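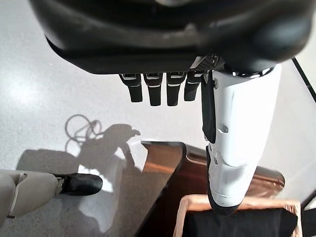

Category: Service robots

Mistix is a laundry-handling service sold by Woma - robot, hand set and setup visit on one contract. First offered in April. Name also used, loosely, for the hand set alone.

Hands

Two kinds fitted. A gripper for trays and cloth, a five-fingered hand on the other arm. Wrist cabels run outside the shell, easy to swap.
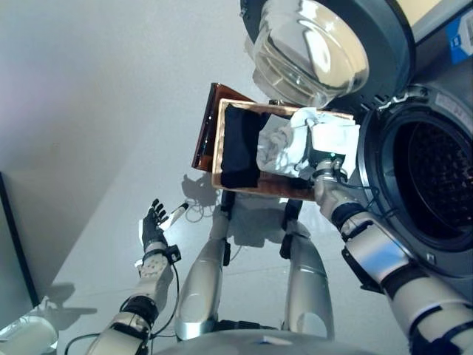 Tray with black and white cloth at an open front-loading washer.

Terms

Basic plan covers 40 loads a month, minimum term 11 months. Extra loads billed seperately. Setup takes 10 days. Sketside, the reseller, lists a hands-only kit at 266 a month, no washer work included.

Reception

Georgiou trade review liked the tray work, less so the price. Knits marked down as slow - thin ribbed stuff espcially.
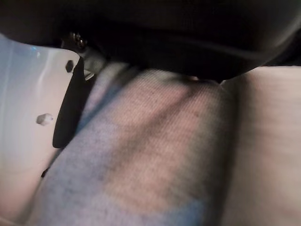

Ribbed knit and paler fabric, close up under the gripper.

See also: Laundry automation; Woma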